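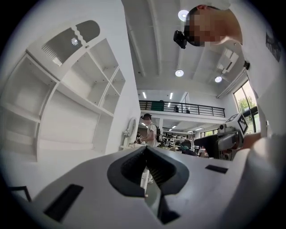 3.2 Mise en service et entretien du poste à deux pinces

Vilja Rautiainen, Ivana Zúñiga et Roland Entwistle – 27 novembre 2024
Dernière mise à jour : décembre 2024

Le poste Desska réunit deux pinces tenues à la main et une caméra frontale. Toute la qualité des trajectoires dépend de la façon dont ces éléments sont montés le matin, et c'est de loin la partie du travail qui nous a le plus appris ! Nous décrivons dans cette section la procédure suivie pendant les 144 sessions de la campagne, puis les réparations qu'elle a rendues nécessaires.

L'opérateur ajuste d'abord la caméra frontale, l'optique orientée vers le bas et vers l'avant, de sorte que les deux mains restent dans le champ à hauteur de travail. Il prend ensuite une pince dans chaque main et les présente l'une à l'autre. Le marqueur carré noir et blanc porté par le boîtier blanc de la seconde pince (figure 3) sert alors de référence : le logiciel Clasix en estime la pose depuis la caméra de la première et calcule la transformation entre les deux repères. L'enregistrement ne démarre que si l'erreur de reprojection reste sous le seuil pendant toute la présentation. Dans le cas contraire on recommence, en inclinant un peu plus le poignet.

Figure 3. Présentation mutuelle des pinces, vue depuis la caméra de la première. Au premier plan, la mâchoire noire en V et ses faces internes striées ; à droite, la seconde pince et son marqueur.

L'optique grand angle courbe fortement les lignes droites en périphérie. Nous avons longtemps cherché à l'éviter, avant de comprendre tout le parti que l'on pouvait en tirer : la mâchoire reste visible en permanence et son ouverture se mesure directement dans l'image, sans codeur supplémentaire. Le modèle de distorsion est réestimé après chaque démontage de l'objectif, à partir de 173 vues d'une mire plane. L'opération est un peu longue, mais le gain sur les bords de l'image est spectaculaire.

L'entretien courant porte surtout sur les mâchoires. Les stries retiennent les fibres textiles et les poussières de carton ; on les brosse à sec, mâchoire grande ouverte, puis on vérifie que les deux faces se referment sans jeu latéral. Dorothy Wainwright a rédigé la fiche de contrôle utilisée pour cette étape. Le marqueur est essuyé avec un chiffon non pelucheux, jamais à l'alcool, qui ternit l'encre de nos impressions. Toute rayure traversant un bord noir entraîne son remplacement et un nouvel étalonnage.

Sur les 1013 séquences acquises, trois ont été écartées pour un défaut mécanique. Toutes provenaient de la même pince, dont une vis de fixation du boîtier s'était desserrée – un déplacement minuscule, invisible à l'œil, mais très net dans les résidus de Clasix. Mervyn Oakley a repris le montage avec un frein-filet faible et des rondelles Ciltow, et nous avons ajouté un contrôle du couple de serrage à la fiche. Le défaut n'est pas réapparu dans la suite de la campagne. Les valeurs de serrage sont données en annexe, avec les plans du boîtier.

Ce site utilise des cookies pour mesurer sa fréquentation. En poursuivant votre lecture, vous en acceptez l'usage.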